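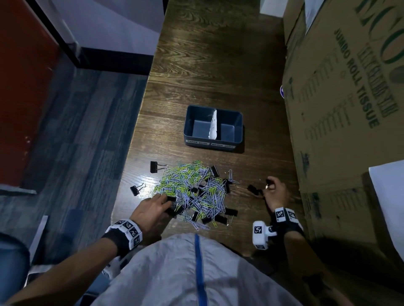

Section 6. Setting Up and Running the Clip Sorting Station for Visitors

6.1 Purpose of this section

This section applies to staff who prepare and present the clip sorting station during the July open day. It covers the table layout, the wrist markers, the demonstration itself and the visitor turn. Instructions for charging the recording units and copying files are in Section 9. Questions about this section should be sent to Annag Forsyth, who is responsible for the visitor program.

The station shows visitors how the Lineo arm is taught. A demonstrator sorts mixed clips by hand while the position of each wrist is recorded. The recordings are later used to train the arm. The Lineo arm is shown separately in the main hall and is not operated at this station.

6.2 Items required

Sorting tray with two compartments and a card divider
Front labels reading PAPER CLIPS and BINDER CLIPS
Mixed paper clips and black binder clips
Wristbands with printed square markers, one for each wrist
Light-colored smock or jacket for the demonstrator
Station log, form 88

6.3 Preparing the table

1. Clear the tabletop of cups, pens and loose paper.

2. Place the tray in the middle of the table with the labels facing the demonstrator.

3. Stand the card divider upright between the compartments. If it leans, straighten it before the session begins.

4. Empty both compartments.

5. Pour the clips onto the table in front of the tray, on the demonstrator's side, and mix them by hand. Paper clips and binder clips should lie in one heap.

Note: Under a strong ceiling light the polished tabletop may show a bright patch. Move the tray and the heap together if the patch falls across the clips.

Caution: Keep clips off the floor. They are difficult to find on the carpet and can damage the wheels of the Brastum cart.

6.4 Fitting the wristbands

1. Put on the smock or jacket and pull the sleeves clear of the hands.

2. Fasten one band around each wrist, just behind the hand. The band must not slide when the wrist is turned.

3. Check that the marker squares are clean and flat. Replace any band with a torn or bent square.

4. Hold both hands over the table and ask the operator to confirm that both bands are being read.

Caution: Do not cover the markers with a sleeve, a watch or tape. A hidden marker leaves a gap in the recording.

6.5 Giving the demonstration

1. Greet the group and state what will be sorted and where each kind of clip belongs.

2. Wait for the operator to say "ready" before touching the heap.

3. Draw the binder clips out of the heap and set them down on the table to the left and right of the work area. Leave space in the middle for both hands.

4. Gather the paper clips in small bunches. Use both hands where the clips have become tangled, and place each bunch in the left compartment. 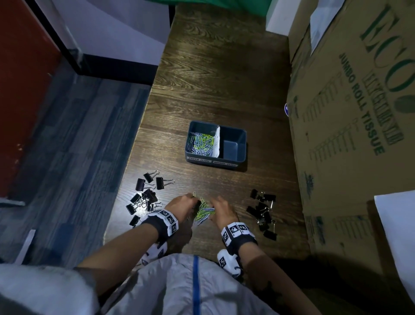
5. When the paper clips have been put away, transfer the binder clips to the right compartment. Either side pile may be taken first.

6. Lift both hands away from the table and hold them still until the operator says "stop."

Work at an even pace. Do not shake the tray to level the clips, and do not reach across one hand with the other. Mistakes are permitted and should be corrected in plain view. Pick up the misplaced clip, move it to the correct compartment and continue.

Note: Visitors often ask how many recordings are needed. The present set holds 3,798 recordings of table tasks, of which clip sorting is one part. Questions about training methods should be passed to Aleksi Mäkelä.

6.6 The visitor turn

1. Invite 2 visitors at most from each group.

2. Ask each visitor to remove rings, bracelets and watches.

3. Read the consent statement aloud and obtain a signature before fitting the bands.

4. Limit each turn to 25 clips, counted out by the operator beforehand.

5. Mark the turn as "visitor" in the station log. Visitor recordings are stored apart from the training set.

Caution: Children must be accompanied by an adult throughout the turn. Binder clips can pinch.

6.7 Between groups

Return all clips to the table, mix them again and repeat steps 2 to 5 of Section 6.3. Wipe the bands with a dry cloth. Liquid cleaner makes the printed squares fade. Record the start and end time of each session on form 88, and hand the completed form to Llinos Pritchard before leaving the building.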